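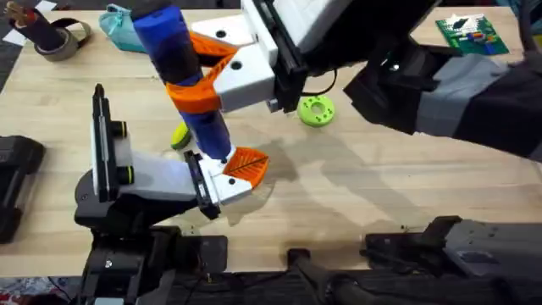 August, late morning. Budget sheet for second half due to Abelardo by 4, so getting this down while I remember it.

Fingertips first. The orange ribbed ones wear at the tip edge, pads on the white gripper hold up longer. Want 2 spare sets per arm, not one. Jisimon quotes 128 per set, shipping extra, no break for quantity (asked twice). Gavano cheaper on paper but minimum order is silly for us. Go Jisimon.

Handovers of the long blue cylinder are what eats them I think. One arm up high, other one taking the bottom end, and any misalignment goes straight into the ribs. Could budget for softer material instead?? ask Abelardo Gaete, he had a sample from somewhere.

Cables. The loop under the wrist hangs too close to the tabletop for my liking. Clips + sleeve, petty cash, don't put it on the sheet.

Table: keep. Sutherland wants to sell us a steel bench w/ a T-slot top, nice but it's most of the line and we'd have to redo both mounts and recalibrate. Not this year. Revisit if Ballmont extends.

Third arm - NO. Said it last time too. We dont have the bench space or a controller for it, and the two we have aren't booked full in the mornings.

Spare gripper, white parallel type: yes, one. Lead time 2 months so order has to go in first, before the fingertips even. Need the part number off the old invoice, its in the blue folder or Abelardo's email.

Still missing: service contract figure. Gavano never called back. Put last years number in and flag it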